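# Jiltik Worktop Notes

A README for the kitchen counter part of the Jiltik household collection

Print this page | E-mail this page

## What you have downloaded

Thank you for picking up the Jiltik Worktop Notes. Inside the folder you will find 200 short written records, each about one working kitchen counter and the things that live on it, together with a small word list and the forms we used. Each record is a plain text file that opens in anything you like, and I have tried very hard to keep it that way, even when cleverer people than me suggested a database.

The notes grew out of a fairly simple wish. We had plenty of floor plans and plenty of shopping lists, but hardly anything that told us how people arrange the bit of kitchen they touch every day: where the bread goes, what ends up behind the toaster oven, which drawer is left open while the kettle boils, and so on. Catalogue kitchens are no help at all with this (a bowl of lemons and a tap, usually), so we asked people in and around Tanasarn to let us write down their counters as they stood, without tidying up first.

## How a record is put together

Every record has the same five parts, in the same order, though some are much longer than others:

- **Counter**: the shape of the worktop, what the surface looks like, and what stands along the back.
- **Large things**: anything that would be a nuisance to lift, such as a toaster oven, a bread machine or a big mixer.
- **Small things**: jars, dishes, bottles, canisters, boards, loose bits of metal.
- **Cloth and paper**: tea towels, dishcloths, kitchen roll, letters that have come in with the post.
- **Remarks**: whatever the person writing felt like adding, and do please read these, as they are often the best part.

We write down what a thing looks like before we write down what it is for. A round container with its lid on stays "round container, dark grey" in the record unless the householder told us what was in it, and then that goes under Remarks with an H beside it. The same goes for bags. You will meet a good many clear bags with something pale inside, and I would ask you not to turn them all into flour when you make your own tables.

## The counter as a set of layers

Most of us talk about a counter as though it were flat, but when you come to write one up you soon find yourself working from front to back. There is the edge where your hands are, the middle where the board usually goes, and then the back row by the wall, where things are stacked or put on little shelves. Our form has a line for each, and we call them Near, Middle and Back.

Some households add a layer of their own by laying things on top of the appliances. A toaster oven is especially good for this, being broad and flat, and a folded towel seems to find its way there all by itself. We record such things as "on top of" the larger item and keep them out of the three rows altogether. The same rule covers a tile or a trivet with a canister standing on it: the tile is entered in its own right, and the canister is entered as resting on the tile.
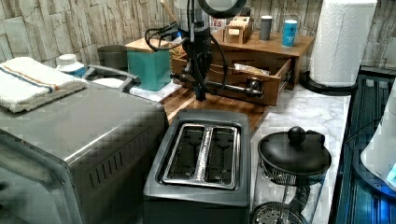 Tanasarn, January 20, 2022

This counter has nearly everything the form was made for, and new writers at Tanasarn are now given it as their first one to try. The toaster oven goes down under Large things, with the striped white towel entered beneath it under Cloth and paper, as "folded, on top of toaster oven". The two-slice toaster is also a Large thing by our rules, which does cause some grumbling, but it has a body and slots and it takes up a fair piece of the worktop, so there it stays. The wooden board behind it is a Small thing, however big it may be.

The teal canister is a lovely example of the tile rule. It should read "canister, square, teal, light wooden lid, resting on white marble tile", and then the tile gets a line to itself. Please don't guess at tea or sugar, however much it looks as though it ought to hold one or the other!

Open drawers are where beginners come unstuck. The wooden organiser at the back is one item, with a shelf on top and the drawer open, and anything in the drawer is written on an indented line underneath. So the clear bag is indented. The metal rod lies across the front of the drawer and is written "across drawer front", also indented, with its rounded end mentioned so that nobody mistakes it for a plain bar later on. We had a long and very friendly argument over that wording, and Svend Gunnlaugsson, who looked after the word list in its first form, settled it over a plate of buttered toast.

## The word list

The file called words.txt holds 500 entries. They are everyday words, the ones people in these kitchens used when we asked them, and where two were in common use we kept both and pointed one at the other. "Dish towel" points to "tea towel", for instance, and "chopping board" and "cutting board" point to each other, which I know is untidy, but neither side would give way.

Colours are kept plain. There are 16 of them and you are welcome to add "light" or "dark" in front. Teal is in the list after a good deal of pleading from me.

## Things to bear in mind

The records all come from homes that said yes to a visit, so they lean towards people who are comfortable with somebody looking at their crumbs. Very small kitchens are thin on the ground. Records made before the Back row was added to the form (you can spot them by the letter A at the start of the file name) lump the wall side in with Middle, and we have left them as they were.

Nothing in a record tells you how long an item has stood in its place. A counter is written up once, in one sitting, and an open drawer may have been shut a minute later.

Eight of the records are in the hand of the householders themselves, typed up without changes. The spelling in those is their own and I am rather fond of it.

## Using the notes

You may copy, print, cut up and share the records for teaching, study or your own pleasure. Please keep the name Jiltik Worktop Notes with them, and please don't try to work out which house is which. If you find a mistake, write and tell us the record number and the row, and we will put it right in the next issue, which we hope to have ready in February.

Related items

Carnidus Cupboard Notes: shelves, hooks and the backs of doors
Kivow Table Survey: what stays on the table between meals
Jiltik word list, printable version
How to fill in the drawer lines (two pages)

Print this page | E-mail this page

Contact the Jiltik notes desk | © Jiltik, Tanasarn | Back to top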